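2026-07-25

Up at five again because of the heat, so I had the kitchen to myself and a whole pot of coffee before anyone else stirred. I should have gone straight out to water but I sat there with the seed catalog instead, pretending it was work. The garlic has to be ordered by the end of the month or Famar sells out of the hardneck kind, and last year I dithered and ended up with the soft stuff that sprouted in the pantry by Christmas. So I did it! Two pounds, paid, done. I felt very grown up.

The tomatoes are a mess. I say this every July, I know (I looked back, and I said it last July and the one before that). The lower leaves have gone yellow with the brown spots and I spent a good hour pulling them off and stuffing them in a trash bag. The fruit looks fine so far. There are two on the big plant by the fence that are nearly ready and I've been turning them a little every day like somebody checking on a roast. If the squirrel gets them before I do I will write a very different sort of entry.

Drove out to Drerkgate around ten for the market. It's bigger than it was in the spring, all the way down past the bank now, and parking was awful, so I left the car up by the school and walked down the hill with my bags. Got peaches, a loaf of the seeded bread, and way too many pickling cucumbers. The Szűcs stand had the sour cherries at last and I bought the biggest box they had without asking the price, which I regretted for maybe a minute. Then I ate a handful walking back up the hill and stopped regretting it.

Rudo did not come with me because it was too hot for his paws on the pavement, and when I got back he gave me the full treatment, back turned, big sigh, head on the rug. He forgave me for a bread crust. He's on the new food now and I think his coat looks better, though I might be talking myself into it after what I paid for the bag.

The afternoon was all cherries. Pitting them takes forever and I still don't own a proper pitter, I just use the paper clip trick and end up looking like I've been in a fight. One shirt ruined (the gray one, no great loss). I made the jam with less sugar this time and it took ages to set, and I kept running to the freezer with the little plate and pushing at it with my finger and going nope, nope, nope, until finally it wrinkled. I got seven jars and a bit left over that went on toast right away, standing up at the stove. Tart! Exactly how I like it. The cucumbers will have to wait until tomorrow, I have no vinegar and no will to live.

Also paid the water bill, 351 dollars, which made me sit down. It's the garden, of course it's the garden. I've been saying I'll put in a rain barrel for ages and now I really think I have to. The nice one I've been looking at holds plenty but I'd have to move the compost to fit it, and moving the compost is a whole weekend by itself. Maybe in the fall.

It finally clouded over after supper and we got a few drops, just enough to make the driveway smell good. I've got the back door open and the fan going and Rudo is asleep across both my feet. Must remember vinegar, dill, and new lids for the small jars. And call about the gutter.
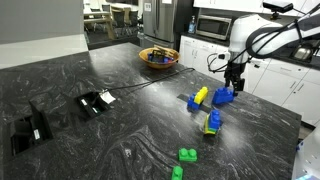

Toy bricks on the island, blue and yellow.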